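13 May 2018

Okay friends, I've been promising a thread about moving kitchens and what I learned from it, so get yourself a drink, this may go on a bit (you know me).

**1/** We left the Merkivley apartment in January, and I cried over the kitchen more than the bedroom. It was tiny and the oven ran hot, but I knew where every spoon lived. Sixteen years of soup came out of that room!

**2/** The new place in Jandutthorpe has twice the cupboards and I still can't find the colander. My first piece of advice is to live out of 2 boxes for a while before you put anything away. You'll see what you reach for every morning, and that's what belongs by the stove.

**3/** Everything else can wait. I had a fish kettle in a drawer for a month, for goodness' sake, and I don't even like poaching fish.

**4/** Boards get their own post because so many of you asked. I oil my wooden ones with plain mineral oil, rub it in along the grain, leave it overnight and wipe it down at breakfast. Stand them on edge to dry after washing, and please, please keep them out of the dishwasher. 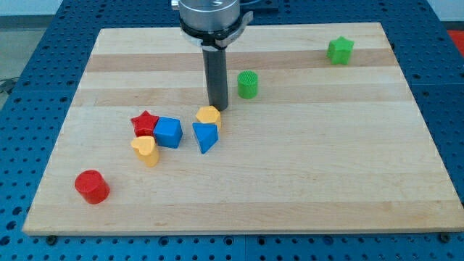 **5/** Now, onions. I keep one side for onions and garlic and the other for fruit and bread, and I burned a little dot into the corner of the onion side so guests can tell. My sister-in-law still cut a melon on it at Easter. We ate the melon.

**6/** Knives next! I took mine to Humphreys, the hardware store by the bus station, and they came back so sharp I was nervous of them for a week. Worth every penny, and they'll do scissors too if you ask nicely at the counter.

**7/** Somebody wanted to know about the table. It's the same old one, with the burn mark from the fondue night and the wobble. We had to take the legs off to get it up 13 stairs, and one of the bolts is still missing, so if you come for supper don't lean on the window end.

**8/** Oh, and the cat has settled in fine. Jono sleeps on top of the fridge now and watches me cook like a tiny landlord.

**9/** Soup recipe tomorrow, the leek one. I need to find the colander first.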